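FLUSTHAM WORKSHOP
Gripper maintenance meeting, minutes
28/10/2018

Present: cell maintenance, data recording, purchasing
Apologies: Plestberg site

1. Previous minutes
Accepted with one correction. The spare finger set was ordered from Tuhiwai, not Nuvis.

2. Finger condition, cup handling
The hand-held unit with green fingers remains in service for the cup task. Scuffing on the outer faces was discussed. It was agreed that surface marks alone do not call for replacement. Fingers are to be changed when a screw hole has opened up or the two sides no longer close parallel.
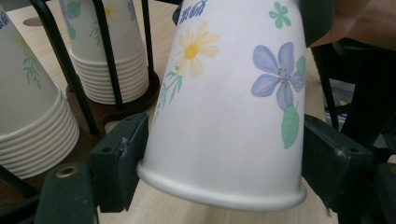

Item 2. Floral paper cup held rim down, green fingers.

Closing force for paper cups stays at setting 2. Maintenance reported that setting 3 creased the side wall on test cups in June. The setting will be written on a label inside the tool case.

Action: maintenance to check finger alignment every 1000 cycles and enter the result in the log.

3. Contact pads
The pads on the black unit are wearing along the edges. Data recording asked whether bare fingers could be used for flat parts. Maintenance did not support this, as thin discs slide on bare plastic. Pads will be replaced in pairs. Old adhesive must be scraped off fully before the new pad goes on, and the tool left for 30 minutes before use.

Purchasing has 18 pads in stock. A quote from Nuvis for a denser material is still outstanding.

Action: maintenance to replace both pads on the black unit. Purchasing to follow up with Nuvis.

4. Handling during checks
The grip check on flat parts is to be done with the tool supported at the finger housing. Fingertips stay outside the closing path. The exposed board is not to be touched, and the cable is to be unplugged before any screw is loosened. 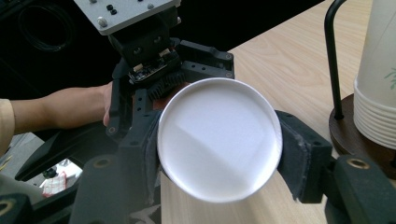
5. Screws and inserts
Plestberg reported in writing that two brass inserts had turned in their seats after repeated removal. Flustham has not had this fault. Inserts will be checked by hand at the next pad change. No power drivers on these screws.

Action: Plestberg to return the affected part for inspection.

6. Other business
None.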